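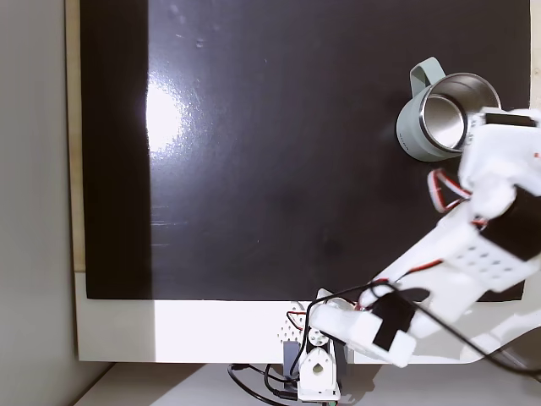
The sage green mug on its side on the big black board.

Welcome to the mug page! This gallery started in September as a way to keep track of the cups and mugs that pass through our kitchen, and it has gotten a little out of hand. My cousin Danjuma Okonkwo says it's the only website he knows where you can scroll for ten minutes and see nothing but drinkware. He has sent me 12 of the mugs on here, so I don't think he gets to complain.

The sage one is my current favorite. I love the color — it's a grayish green, very pale, and it goes with pretty much everything I own. The inside is brushed stainless steel, so it picks up every bit of light when it's lying down like that. There's some small lettering on the outside too, but you'd need to hold it up to your nose to read it.

The board shows up on lots of these pages and I get asked about it more than I get asked about the mugs. It came out of a store in Akstead that was closing down, and I paid 25 dollars for it. It's glossy, it's big, and it scuffs if you so much as look at it. I've tried a few polishes and none of them did much, so now I wipe it with a soft cloth and leave it at that. Light bounces off it like crazy (sorry, eyes). Siiri Pesonen wrote in to suggest a matte one and I did go look at some, but I missed the shine. Pale mugs just look better to me on something dark and shiny. 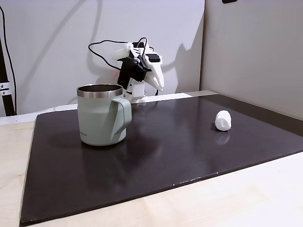 I'm picky about handles, as anybody who has read the Drirwood page knows. My hands are big and I can't stand those tiny loops where you get two fingers in and the rest of them are left hanging. This one sticks out nice and wide and it's squared off, with a real corner at the bottom. I wasn't sure about that corner at first! But I like a handle with some shape to it, and next to my round old Gerka it looks very grown up.

The steel rim is the other thing. Some people hate drinking off metal, and my sister won't touch it, she wants china or she wants nothing. I don't mind it at all with coffee. With tea I go back and forth. An insulated mug keeps tea hotter than I like for longer than I like, and I'm usually at my desk by 7 in the morning wanting to drink the thing.

If you're new, the older galleries are listed by color, and green is getting crowded. The Nwankwo set has its own page because there are so many pieces. I'm up to 102 photos of that one and still haven't done the saucers. Blue needs sorting, I know, I know.

Next up is the speckled cream batch, as soon as I find the box with the small ones in it. If you have a mug with a good handle and want to tell me about it, the guestbook is open — Siiri, that means you too.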